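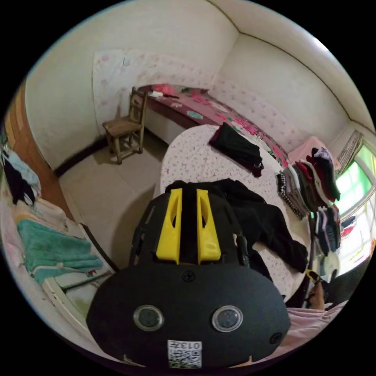 Folding in progress: dark clothes on a flowery cloth, stacks by the window.

Folding and Stacking: Your Questions
Brembridge Clothes Swap

We love getting a pile of well-folded clothes. Soledad Mercado and Vilho Lappalainen answer your questions below, and if yours is missing, ask at the desk in the Buston hall.

Do I have to fold everything before I bring it in?
Please do! A folded pile goes straight on to the shelves, and folding at home is a lovely way of rediscovering what you own. Soledad found a cardigan she'd been missing for 2 winters.

Where's the best place to fold?
Anywhere flat, clean and big enough to lay out a jumper with both sleeves spread. A bed is brilliant. Put a fresh sheet down first, as dark clothes pick up every bit of fluff going.

How do I fold a long-sleeved top?
Lay it face down and smooth it from the collar to the hem. Bring one side in to the middle, turn the sleeve back down along the body, then do the other side. Fold the bottom up to the collar -- once for thick knits, twice for thin ones.

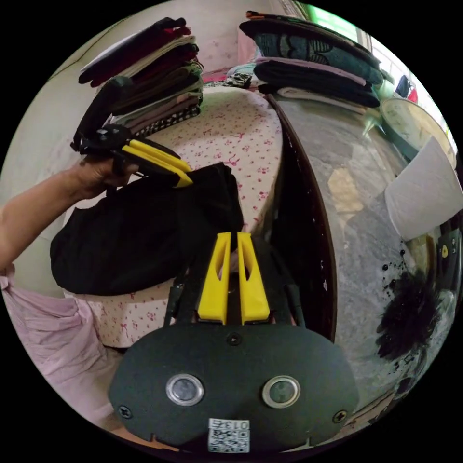

Black tops are the ones to take slowly. The seams are hard to see, so feel for the shoulder with your fingers and fold from there. Near a window in the morning is best, and you'll spot any marks while you're at it.

How high can a stack go?
Vilho will happily build one up to his elbow, but for carrying we say stop at your forearm. Heavy knits at the bottom, slippery things in the middle, and turn the folded edges alternate ways so it doesn't lean.

Should I sort by colour or by type?
By type, please, then by colour if you're enjoying yourself (we always are). A run of reds going into maroon and then purple looks wonderful on a shelf. 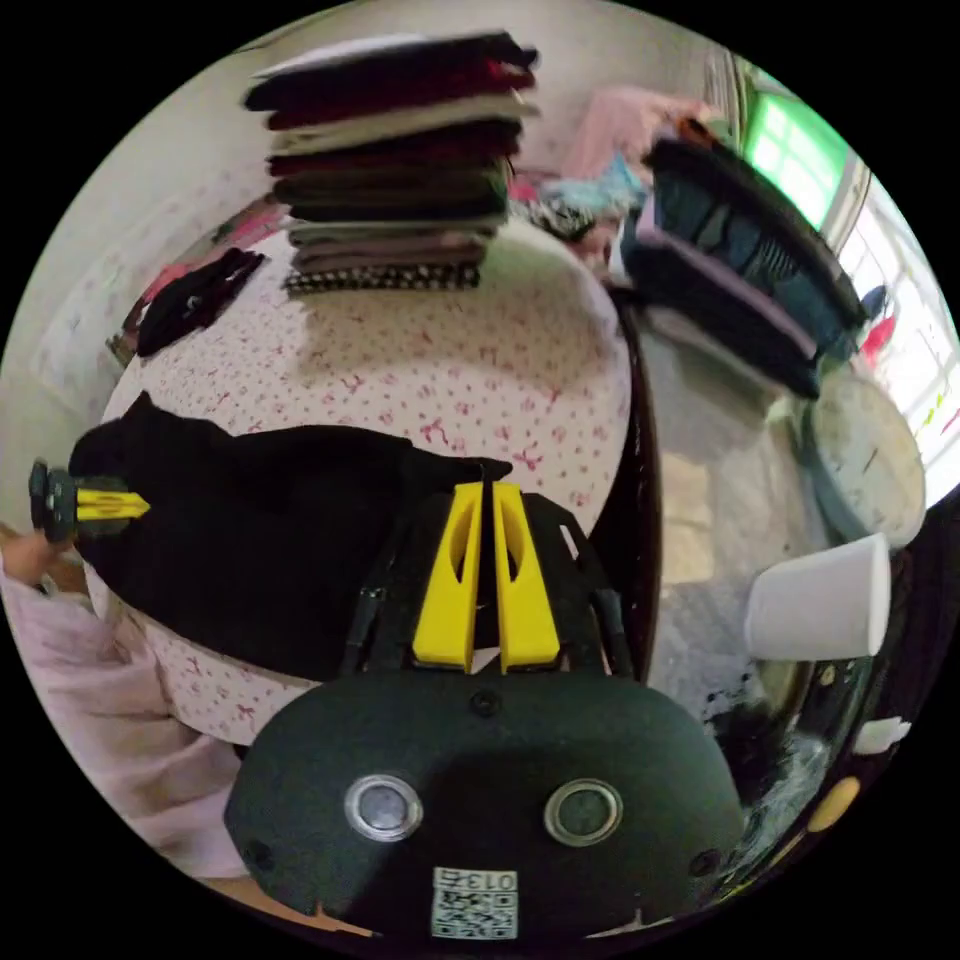

Patterned pieces can go wherever you like. Soledad uses them as markers between one sort of thing and the next, so she can find the start of the trousers at a glance.

How much can I bring?
Up to 100 pieces a visit. We took in almost 800 in March and found room for every one of them!

Can I bring hangers?
Only with coats and dresses. The rail at Buston is short and fills up by mid-morning.

What about odd socks?
Yes! Pop them in a bag of their own and write "odd" on it.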